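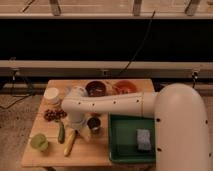
Household bowl

A bowl is a round, open dish that's wider than it is deep, and I've been fussing over this entry for longer than I'd like to admit. Most kitchens have a few. You eat from them, mix in them, and drop your keys in the one by the door.

Shape and size

Sellers mostly sort bowls by how much they hold. The old Warrier catalog, my favorite source for this stuff, listed 221 patterns and split them into 2 families – footed and flat. A footed bowl stands on a small ring of clay, and that ring keeps the hot part off your table. A flat one sits right down on its base. I grew up with flat ones and still reach for them first (they stack badly, I know).

Materials

Clay is the old standby. Wood came in wherever there were trees and someone patient enough to turn a lathe, and it's still what I like for salad. Metal bowls are for mixing, mostly, and they ring like a bell if you knock the whisk against them. Plastic ones are light and cheap, but they hang on to tomato stains forever!

Regional kinds

In Kustcombe the everyday bowl is the "slope," with one side of the rim a bit lower for sipping soup. Estberg potters make theirs deeper, with a thick lip you can hook a thumb over. The two towns are only 60 miles apart and I've heard people from both get pretty heated about it. The Flastelside bowl is a later thing, glazed inside and left bare outside, and it gets sold every August at the harbor market.

Care

Wash wooden bowls by hand and wipe them with a little oil now and then. Bare clay shouldn't sit in the sink overnight. Hairline cracks in a glaze are called crazing, and on a bowl you only use for fruit I'd leave them alone.

See also: Dish, Porringer, Soup plate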